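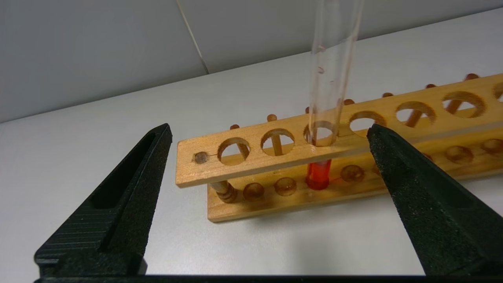
Tendum: tap water hardness in Casard and Plavia

Tendum is a small set of water hardness readings from kitchen taps in two towns, plus the script I use to tidy them up. I started it in January after moving from Plavia to Casard and discovering that my kettle had gone from spotless to furry in the space of a fortnight (same kettle, same habits, very different tea). The water company gives one figure for the whole of Casard and I didn't believe it, so I began asking people if I could have a bottle of their tap water. Most said yes!

Last updated Wednesday, June 19, 2019.

What's in the folder

readings.csv – the main table, one row per reading, 300 rows
taps.csv – one row per tap, 39 of them, with the town and a few notes
notes.txt – my running diary, badly spelt, kept for anyone who likes that sort of thing
tidy.py – makes readings.csv from my typed-up sheets
sheets/ – the sheets themselves, exactly as I typed them

If you only want the numbers, take readings.csv and taps.csv and ignore the rest. They join on tap_id.

Columns in readings.csv

reading_id: a plain running number. There are gaps where I threw a reading out, and I haven't closed them up, so please don't use it to count rows.
tap_id: matches taps.csv.
date: year, month, day, with hyphens.
method: "soap" or "drops". More on this further down.
hardness: milligrams per litre as calcium carbonate. I've rounded to whole numbers and I think even that is flattering.
first_draw: yes if the water was the first out of the tap that morning, no if it had been run for a bit, blank if the person couldn't remember.
bottle: "glass" or "plastic".
remark: free text, mostly empty. A few say "smelt of pool", which I couldn't do much with but didn't want to lose.

Columns in taps.csv

tap_id: a letter for the town (C or P) and a number.
town: Casard or Plavia.
side: which side of the river, Casard only. Blank for every Plavia tap.
softener: yes, no or unsure. Please look at this one before you average anything. A softened tap in Casard reads lower than nearly everything in Plavia and it will drag your figures all over the place.
building: house, flat or other. "Other" is the chapel kitchen, the bowls club and one very obliging chip shop.

There are no addresses, and I've left out street names too. Casard is small enough that a street name and "house with softener" would tell you whose sink it was.

How the readings were done

The soap method is the old school one. You measure out the sample, add soap solution a little at a time, put the stopper in and shake, and you stop when you get a lather that lasts for 30 seconds. The amount of soap you used tells you how hard the water is, once you've done the same with a sample you know the answer to. I like it a lot and it is lovely to do with children, but the moment at which a lather has "lasted" is a matter of opinion, and my opinion was stricter in spring than in winter.

The drops method uses the Uysal drop kit, where you count drops until the colour changes. It's quicker and I find it far easier to repeat. I moved over to it partway through, so the early rows are nearly all soap and the later ones nearly all drops. For nine taps I did both on the same bottle, and those pairs are your best chance of comparing the two. Soap came out higher in most of them. I haven't corrected for it in readings.csv – the hardness column is whatever I got on the day.

Samples were kept in the fridge for up to 9 days before testing. I'd have liked it to be less, but people hand you bottles when it suits them, and I do have a job.

Running the script

You need Python 3 and nothing else. From the folder, run:

python tidy.py sheets/ readings.csv

It reads every sheet, changes commas to full stops in the numbers (I typed some of them on my mum's laptop, which has ideas of its own), drops anything marked VOID and writes the table. If a tap_id isn't in taps.csv it stops and complains. It will happily overwrite your old readings.csv without asking, so make a copy first if you've been scribbling in it.

Things I know are wrong

Taps were whoever I could pester, so this is a picture of my friends, neighbours and people who came to the allotment open day. The new estate on the north side of Casard is hardly in it.

Plavia has far fewer readings than Casard, and they come in clumps, on weekends when I went back to visit.

Plastic bottles were rinsed with the tap water before filling, or at least I asked for them to be. I can't promise what had been in them before. One reading had a definite whiff of squash and is marked VOID.

I changed to a fresh bottle of soap solution and forgot to write down the date. My best guess is in notes.txt, but it's a guess.

None of this says anything about whether the water is safe to drink. Hardness is scale and soap scum and what your shower screen looks like. If your water worries you, ring the water company.

Using it

Help yourself. It's under CC BY 4.0, so use it for whatever you like and say it came from Tendum. I'd love to hear what you do with it, especially if you can make sense of tap C14, which swings up and down from one week to the next and has no softener that anybody in the house knows of. My hunch is that it gets water from two sources and they switch between them, but I've asked and not had a reply.

If you live in Casard or Plavia and want your tap added, open an issue and tell me which town. Please don't put your address in it! I'll send you a message about bottles. Glass if you have it, filled right to the top, lid on tight, and write the date on it.

Still to do

Get more Plavia taps, weekdays included.
Go back to the nine paired taps and do them all again with fresh soap.
Add a column for the weather, as the chip shop swears it matters.
Spell-check notes.txt.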